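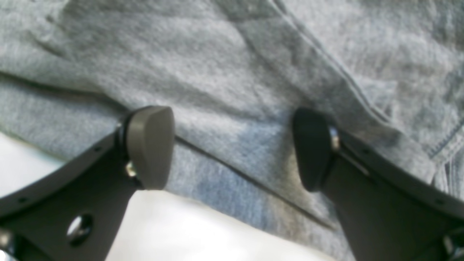

31/08/2022

I have now watched all four Trernaletti films, and I would like some of the summer back.

For anyone who has been spared them, they're submarine pictures, made on the cheap in one rented tank and sold abroad under whatever title sounded wettest. The first, Bangash, is a decent little thriller. It runs 80 minutes, the crew spend most of them sweating at a dial, and somebody gets shut behind a hatch in a way that bothered me for days. It made money, so of course they made three more.

Statia is the second and it's the same film with a volcano. You never see the volcano. You see men tilting to the left. I counted 17 separate tilts before I gave up and put the kettle on, and the same bearded sailor falls off the same bunk in at least 6 of them.

The third has a shark and I have nothing to add.

Emholm, the last, is where things pick up, mainly through lack of cash. The tank had gone by then, so the submarine spends the whole story stuck in ice and the cast sit about in big coats accusing each other of stealing biscuits. It's set over 24 hours in December and feels it, but there's a long card game in the middle that is better acted than most things I paid to see this year. The ending is a model boat on fire.

My disc of Emholm has the sound slightly behind the picture, so every slap lands twice. I've grown fond of it. Next up, a box of Westerns with no horses in them.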